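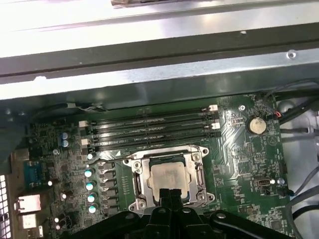
A Gas Terminal Should Not Be a Secret to Its Neighbors

I live in Prirkby, two miles from the fence of the Hunthorpe gas terminal. When the wind comes from the sea we can hear the compressors at night, and after some years one does not notice them any more. I am not against the terminal. My neighbor Obsa Habte works there, and so do the parents of many children in our school.

But in March the flare burned for 23 hours, and in all this time we received no message. The sky over our street was orange. People called the fire department, and the fire department told them to call the company. The company's telephone line played music. Only the next afternoon a short notice appeared on its website, saying that there was "a process upset" and no danger to the public.

I believe that there was no danger. My complaint is that I had to believe it without any information, standing in my kitchen at two in the morning with my shoes on.

The company now asks for permission to build a second storage tank. Its application has 131 pages. I have read them, slowly and with a dictionary for some parts, and the plan for informing residents takes half of one page. It says that neighbors will be contacted "as appropriate." Who decides what is appropriate? Chaltu Yimer asked this at the town meeting, and the answer was that it would be the shift manager. The same person must handle the emergency and also judge if we should know about it. This is too much to put on one man or woman in a bad hour.

At Seketside, farther down the coast, the operator sends a text message each time the flare is lit for more than a few minutes. It gives the reason in plain words and says when the next message will come. My cousin lives there and she sleeps well.

Lalit Ahuja, who speaks for the company, wrote in this newspaper that too many messages would make people nervous. I respect his experience, but I think he is mistaken about us. We became nervous in March from silence.

The town should not approve the second tank until a message system like the one at Seketside is written into the permit, with a fine when it is not used. The hearing is next month at the school gym, and I will bring my half page.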